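December, visit to Flendness, Plollthorpe site

Arrived 10.20, signed in at the Magnusson building. Open day proper was from 11.00 to 15.30, with a talk first and then the floor split into stations. I skipped the second half of the talk to get time at the tabletop station before the school groups. Notes below are in the order I wrote them, tidied slightly. Anything marked (told) I did not see for myself.

Reason for going: Stirow needs a decision on the gripper fingers before we order the next lot, and Flendness have been running the same class of task for longer than we have. I also wanted to see how they reset between attempts.

Talk. Mostly funding and history. One useful slide, a log from their autumn block: 131 attempts at put-away tasks on the tabletop, 72 completed without an operator stepping in. The failures were not broken down. I asked afterwards and was told the largest group was grasp slips on shiny or curved items, then the arm stopping itself near the cabinet. No figures for either. 72 out of 131 is a shade under 55 per cent, which is lower than the brochure would lead you to think, and I give them credit for putting it on a slide.

Tabletop station. White table, white arm working in from the side. Props are the usual mixture: plate, bowl, small pot, a large basin, ketchup bottle, toy fruit. A big black cabinet takes up one end of the table and makes the useful area a good deal smaller than the table itself. The operator calls each task from a printed card, starts the run from a laptop and keeps a hand near the stop button. They do not talk over the run, which I liked. Questions are taken after the arm has gone back to rest.

Runs I watched from start to finish, with the card wording where I caught it:

"Fruit in bowl", strawberry. Picked first time, clean release. Approach was slow over the last few centimetres.

"Fruit in bowl", orange slice. Missed twice. The slice is thin and was lying flat. Fingers closed over the top of it both times and came up empty. On the next go the operator stood the slice against the side of the bowl and it was picked. They logged that as assisted. We would have logged it as a fail and a fresh attempt – worth agreeing on one rule before anyone compares tables of results.

"Bottle to basin". Bottle lying across the plate. The arm took it near the middle, lifted, and the plate came up a little with it before dropping back. Bottle went into the basin at an angle and stayed there. Logged as complete. The plate had shifted by perhaps a finger's width and nothing in the log records it.

"Pot to plate". Stopped by the operator. The wrist was turning towards the cabinet and she did not like the clearance. Correct call in my view. Restarted from rest and the same path came out again, so it was stopped again and the card was put to the bottom of the pile.

After that the school groups came in and the cards were cut down to the fruit ones.

Fingers. Pale yellowish, slightly soft when I was allowed to press one with the power off. They change the pair every 2 weeks when running full days (told). Wear shows on the inner face near the tip. Ours wear further back, which suggests that we are gripping deeper, or that our objects are larger. Check which. They clean them with a damp cloth at the start of each session and use no solvent. We have been using solvent. Stop doing that until we know whether it matters.

Cable. Theirs runs outside the arm with a loop left slack at the gripper end. I asked whether it catches. Answer was that it did until they lengthened the loop, and that it now touches the table edge on low reaches without harm. Ours is tighter and I do not think we have left enough for a full wrist turn. Measure on return.

Resets. Done by eye against a printed photo taped to the laptop lid. Takes under a minute with a practised operator, longer with a visitor helping. Position error after a reset is not measured. They say the variation is useful to them. That may be so for training, less so for the completion figures. Our marked mat is slower to set up and gives better repeats, and I would keep it for testing and drop it for collection.

Floor space. They keep the walkway on the far side of the arm, and visitors stand behind a tape line. Two children went over the line during the busy half hour and the run was stopped both times. For our own open day I would want a proper barrier. Tape is fine for adults.

Lighting. Overhead only. The black cabinet is glossy and threw back the ceiling lights from where I stood. Asked if it upset the cameras. "Sometimes in the afternoon." No further detail, and I did not push.

Things I asked for and was promised: finger drawing with the tip radius, the blank log sheet, the list of task cards. Things I asked for and was refused: the failure log itself. They offered a call in its place. Accept.

Left at 14.50. Train late by around 40 minutes, used the time for the list.

To do at our end:
- Measure cable slack at full wrist turn, both directions.
- Photograph finger wear on the current pair and on the two old pairs in the drawer.
- Damp cloth only from now on. Label on the bench to say so.
- Write down what counts as assisted. One paragraph, agreed before the next block of runs.
- Add a column to the log for anything moved that was not the target.
- Try a flat, thin object with the present fingers. I expect the same miss as with their orange slice.
- Barrier for the open day, ask for a price.

Still open: whether to buy their fingers or copy the tip shape. The drawing should settle most of it. I would not order anything before it arrives. 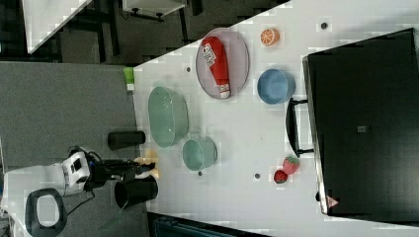
Flendness tabletop station. Fingers just short of the teal pot, bottle across the plate, cabinet at right.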